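Unit 3 notes: Can a machine do the chores yet?

Read these before the Trorkthorpe visit. They follow on from the grasping notes.

A chore looks like one job and is usually several. Clearing a table means finding each thing, choosing where to hold it, lifting it, and putting it somewhere sensible. People do all of that without planning. A machine has to get every step right, in order, and a 95 percent step done many times over is a poor chore.

Shop-floor work is further along. Parts arrive the same way up, the light doesn't change, and the floor is clear. At Flidham, Darcy Ellery's group ran a bin-sorting cell for 100 cycles and had to step in 3 times. The same arm, asked to put away mixed kitchen items, needed help in 20 of its first 100 tries. Most of the failures were bad grips.

Sơn Phùng's point from last week still stands: ask what happens after the failure. In a factory the line stops and a worker resets it. In a home there may be no one who knows how.

Terms to know: end effector, joint limit, reset, cycle time.

For discussion, pick one chore you do every day. Write down each step, mark the ones that depend on touch, and say which a two-finger gripper could manage. Bring one page. Huệ Phí will collect them.

Related notes
Unit 1: What counts as a chore
Unit 2: Grippers and grasping
Unit 4: Machines around people (Ohemaa Nyarko)

Contact: Yến Hầu, course office | © Cunitz | Back to top

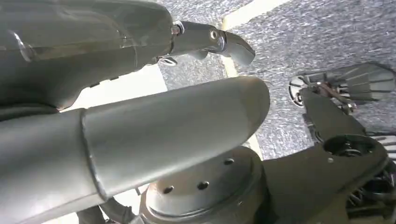
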